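Sep 17, 2020

Kitchen tap again. Pressure on the cold side has been falling since the start of the month and this morning it took 90 seconds to fill the kettle to the line. Hot side unchanged. Aerator unscrewed by hand, no tool needed, washer intact. Grit in the mesh, tan, about the texture of fine sand. Soaked it in vinegar while I had breakfast, rinsed, refitted. Kettle now fills in 38 seconds. That accounts for most of the loss but I don't think for all of it.

Checked the isolation valve under the sink, which is a Dilia quarter-turn type. The handle was fully in line with the pipe, so open. Worked it back and forth a few times to see if it was binding. Slight weep at the stem when halfway closed, none when open or shut. Wiped it down and put a dry paper towel under it. Towel still dry at lunch and dry again at four. Will leave it in place overnight.

Where the grit comes from is the open question. The street work on the corner of Tóth ended last week and they had the main off for an afternoon. Sediment gets stirred up when a main is recharged and ends up in whatever is the finest screen in the house, normally the aerators and the washing machine inlets. The bathroom tap had a few grains only. The washing machine screens I have not pulled yet, as the machine has to come out from the wall and the hose is short. 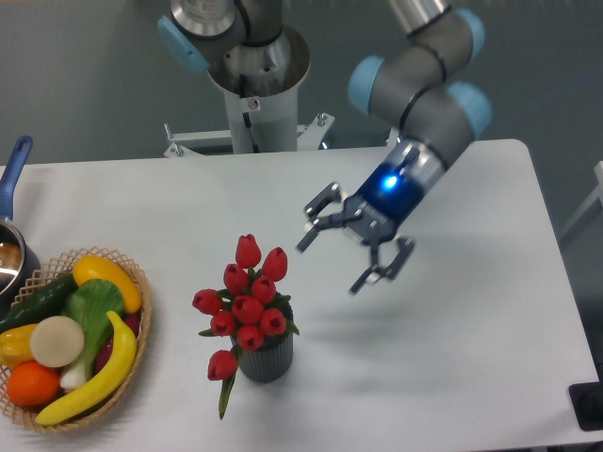

Read the manual for the inlet filter in the afternoon. It is a Plurneo housing, clear bowl, pleated cartridge, fitted by the previous owner after the meter. The manual gives a cartridge life of up to 80 days in hard water areas, and there is no date on the one in there. I wrote nothing down when I moved in, so its age is unknown. The bowl looks brown at the bottom and the pleats are the color of weak tea halfway up. Replacement is overdue on appearance alone.

One thing about the filter does not fit. If the cartridge was catching sediment properly, the aerator should have been close to clean. Either the cartridge is not seated and water is passing around the end cap, or the grit is forming downstream of it. The second is possible. The run from the filter to the kitchen is old galvanized pipe for part of the way, and rust scale breaks loose when the pressure drops and returns suddenly. Scale would be darker than what I found, though, and flat. What I found was tan and grainy. Put a pinch of it on a magnet through a piece of paper and got no movement. So probably not scale, and probably the seal.

The hot side being unaffected is consistent with either. Anything coming in from the main settles in the bottom of the water heater before it gets to a tap. That means the heater has a share of it too and should be flushed. Last flush was in spring. I drained two buckets then and stopped when it ran clear.

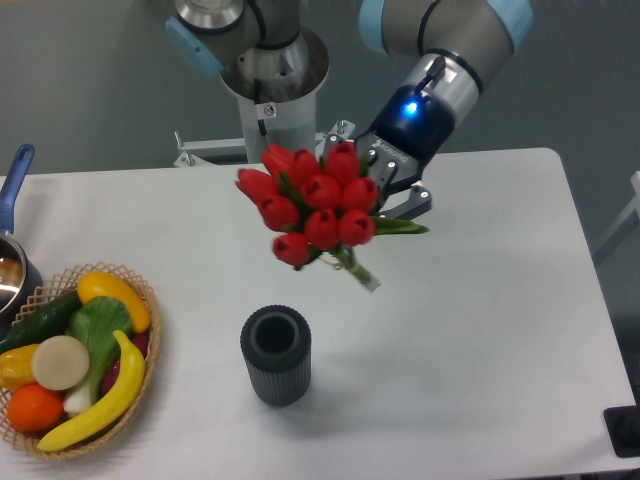
Ordered two cartridges and a bowl O-ring from Tirow. Delivery is 5 days. They also list the housing wrench, which I already have, hanging on the nail behind the meter. Silicone grease is in the drawer. Petroleum jelly is not suitable for that ring, according to the manual, as it makes the rubber swell.

Order of work when the parts come:

Close the main valve, open the kitchen cold to drop pressure.
Press the red relief button on top of the housing.
Bucket under the bowl, unscrew, look at the end cap seal on the old cartridge before throwing it out.
Wash the bowl, new ring, light coat of grease, new cartridge.
Hand tight plus a small turn with the wrench.
Open the main slowly. Run the laundry sink first, with its aerator off, until clear.
Time the kettle again.

I want the kettle figure taken at the same hour as this morning's, before anyone upstairs is running a shower. Their draw makes a difference of several seconds and I have been careless about that in earlier entries.

Date the cartridge in marker this time.

Evening: filled the kettle once more. Forty-one seconds, but the dishwasher was on its fill cycle, so disregard. Paper towel still dry. The tap itself now drips once or so after closing, which it did not do yesterday. Possibly a grain on the ceramic disc. Opened it fully and shut it several times and the drip stopped. If it comes back I will take the cartridge out of the tap on the same day as the filter, with the water already off.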